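3.2 Fensterzone und textile Ausstattung

Die Erhebung in der Wohnanlage Anurau umfasst 250 Wohnräume, aus denen insgesamt 1026 Einzelaufnahmen vorliegen. Ausgewertet wurde der Bereich zwischen Fensterfront und erster Sitzreihe. Das Kategorienschema folgt der Vorstudie in Carnau (Van Beek und Donati), wurde aber um das Merkmal »Musterung des Bezugs« ergänzt. Sitzmöbel, die näher als etwa 2 m an der Verglasung stehen, gelten im Folgenden als fensternah. Vorhänge wurden nach Lagen und Lichtdurchlässigkeit erfasst, ihre Herkunft nur dann, wenn die Bewohner dazu Angaben machten.

In Räumen mit bodentiefer Verglasung überwiegt die Kombination aus einer leichten, hellen und einer schweren, dunklen Lage. Abbildung 3 gibt einen solchen Fall wieder. Neben der Öffnung hängt ein durchscheinender weißer Vorhang in senkrechten Falten, daran schließt ein dunkler, rötlich brauner Stoff an.

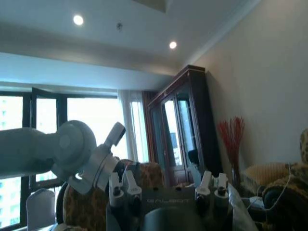

Abb. 3: Fensterzone mit zweiteiligem Behang und unterschiedlich bezogenen Stühlen. Projekt Kultum.

Auffällig ist die Uneinheitlichkeit der Bezüge. Eine Stuhllehne trägt ein Leopardenmuster in Braun und Gold, ein weiterer Stuhl am Fenster ist mit weißem Stoff bezogen. Gemischte Bestände dieser Art wurden im Schema nicht als Garnitur gewertet, auch wenn die Bewohner sie im Gespräch so bezeichneten. Die gemusterten Bezüge nehmen meist die Farbe des schweren Vorhangs auf – in Abb. 3 über den Braunton –, während weiße Bezüge eher mit der leichten Lage zusammengehen.

Schwieriger war die Kodierung der Lichtverhältnisse. Bei starkem Tageslicht lassen sich helle Stoffe auf den Aufnahmen schlecht voneinander abgrenzen. Die Webart blieb in diesen Fällen unkodiert.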